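Zikidton Play Materials Project
Progress report to the Arisley fund, second period
Prepared by the project office, Koppel workshop

1. Status

Work in this period covered tabletop handling of play pieces intended for the lending sets. The sets go out to play groups in shallow trays and are used on ordinary tables, so the main questions are whether a piece stands without support, whether it can be told apart from its neighbors, and how much surface a mixed group takes up.

The inventory for the period stands at 87 pieces. Of these, 58 have been sorted and given a shelf code. The remainder are held in the intake bins until the code list is revised in January.

2. Sorting

The first code list grouped pieces by color. This was dropped. Several pieces carry two colors, and different sorters placed them under different codes. The revised list uses form first (block, wedge, ring, cylinder, figure) and color second. Resorting took longer than planned and used 41 staff hours, against 18 in the original plan. The difference was met from the time set aside for label printing, which moves to the next period.

Mixed forms remain the weak point of the list. A figure built up from a block and a wedge is coded as a figure. A plain wedge of the same color is coded as a wedge. The two are stored on separate shelves even where a child would use them together.

3. Table layouts

Layouts are set out on bare light wood, with no mat or tray. Tall pieces are handled upright and apart from the small ones. Small pieces are spread with clear wood between the groups, so that a ring or a single wedge can be reached without disturbing anything else.
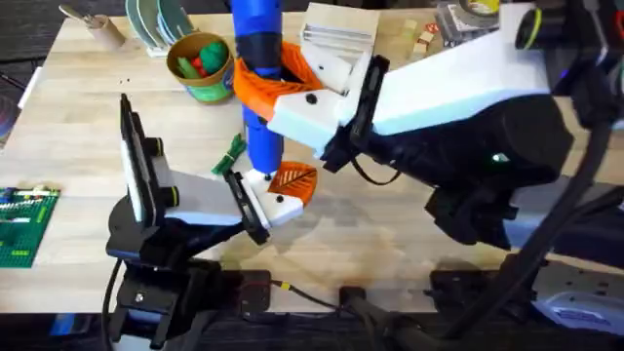
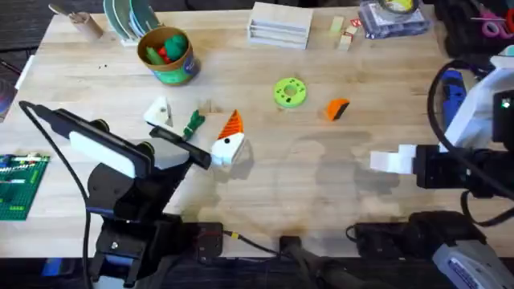 Koppel asked whether the tall pieces should be in the lending sets at all. The view there was that a tall cylinder takes the tray space of several small pieces, and that play groups with low shelving would have to store it on its side. Koppel would prefer a separate loan category for anything that does not fit under a closed tray lid, with its own return slip.

The project office accepts the storage point. A separate category is possible under the present loan terms, but it adds a second slip to every mixed order — the step that caused most of the return errors in the first period. A trial with one slip and two lines will be run before a decision is taken.

4. Supplies

Trays are on order from Plostus. The lid depth on the first delivery did not match the drawing and the batch was sent back. No cost to the fund. Replacement trays are due before the label printing starts, and layouts will be checked again with the lids on.

5. Next period

Code and shelve the pieces still in intake. Print labels. Run the slip trial. Report tray fit by form code. The request to move the unspent travel line to printing is attached separately and needs a reply before the next order is placed.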